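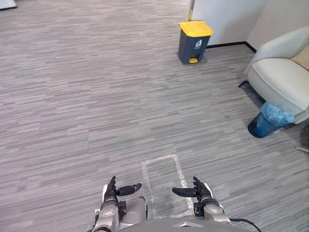
Gray carpet, office floor, December.

Rain gauge emptied at 7:10. Overnight total 2 mm, all of it before the wind went round to the north. The funnel had a leaf in it again, so the figure may be low. I have marked it as doubtful in the book and left the correction column blank.

Spent the morning on the Andeton series. Francine Carrier sent over the last of the scanned sheets, which closes the gap I have been complaining about since spring. The station height is given as 530 m on the early sheets and is missing on the later ones. The handwriting changes at the same point, and so does the ink. I suspect a new observer and possibly a new site, a little lower and nearer the river. The night minimums drop by a degree or so after the change while the afternoon readings stay put, and cold air pooling near the water would do that. I will not adjust anything until Silvan Grabner has looked at the old parish map.

Total after removing duplicates: 2437 daily readings. The duplicates came from two clerks copying the same month with different rounding. Where they disagree I kept the one with the decimal. Benedikt Pichler would have kept both and averaged them. We argued over this by phone for longer than the problem deserves, and he has not changed his mind.

Lunch at the desk. Soup, too salty.

Afternoon: recalibrated the small barometer against the reference. It still reads high, and the error grows as pressure falls, so a fixed offset won't do. I fitted a straight line and wrote the slope on tape on the back of the case. The Hämmerli thermometer is fine. The spare is drifting and should go back to Roswitha Schnyder for a check before the frost sets in properly.

Nadja Aigner wants the Zedovano comparison in by the end of the month. I told her the summer half is ready and the winter half is not. Snow depth there was read at different hours in different years – sometimes at dawn, sometimes after lunch – and the log does not always say which.

18:40, pressure falling slowly. Cloud base low, no wind at the mast. Cleaned the funnel and fitted the coarse mesh. Must buy batteries for the logger.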